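Life & Style > At Home > Features

The joy of a really big table
By Branwen Landeg
3/12/18

We bought ours from a church hall in May, and it took four of us, two car roofs and a door off its hinges to get it into the house. My husband measured it three times beforehand and still went pale when he saw it next to the sofa. I was thrilled! I'd wanted a big table ever since I moved into my first flat, where I ate standing up at the fridge and did my tax return on an ironing board.

The old one was an Inga, bought flat-packed when we were skint, and I don't want to be rude about it because it did us nearly 13 years. But it sat four people only if none of them wanted a glass of water. If we played a game, the box had to go on the floor, where the dog would find it. If my daughter started a jigsaw we ate on our laps until she'd finished (one was a Dutch harbour, mostly sky, and I've never been so sick of blue).

So now we have this enormous slab of a thing and it has changed how we spend our evenings. I'd expected to use it for Christmas and feel guilty about it for the rest of the year. Instead it's where everything goes. There's a sewing end and a homework end. There's a patch near the window that belongs to my seed catalogues from now until spring, and woe betide anyone who puts a mug on them.

And then there are the games. We're a Reteto household, for our sins. It's a trading game with far too many bits, and on the Inga we used to play with the spares heaped in a salad bowl. Now everyone can spread out, hoard their stuff in plain sight and get told off for leaning. My son prefers Movov, which takes all night and has 102 cards, and he likes to lay his out in rows like a man doing the accounts.
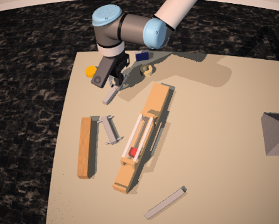 Plenty of elbow room: wooden, grey and brightly coloured pieces on a large tan tabletop.

I wanted to know if other people felt as strongly, so I asked a few friends and got rather more than I'd bargained for. My sister-in-law sent me a voice message 19 minutes long. She grew up in a house with a dining room that was only opened for funerals and the vicar, and she swore she'd never own a table you weren't allowed to draw on. Hers has felt-tip all over it and a burn from a fondue set. She won't hear of having it sanded.

A neighbour told me she'd gone the other way and got rid of hers altogether. She lives on her own, she has a tray she loves, and the space is now taken up by an exercise bike. Fair enough, though I did notice she stayed for pudding at ours and didn't leave until gone eleven.

If you haven't the room (and most of us haven't, I know how lucky we are), you can always borrow someone else's table. Our nearest games café, Zoltar, charges £7 for the evening and you can stay until they put the chairs up. The tables are huge, the toasties are good and the lighting is kind to women of my age. We went most weeks before we got our own, and I still drop in when the children want the house.

My one bit of advice is to think about chairs first. I didn't. We have six that match and a piano stool, plus a garden bench that comes in when it's raining and leaves bits of moss on the rug. I keep meaning to look for some more in the sales, but then somebody turns up with a bottle and a new expansion set, and we all just budge along.

Related
Jigsaws for people who can't sit still
How to get candle wax off practically anything
Second-hand chairs: what to check before you pay
Our favourite one-pot suppers for a crowd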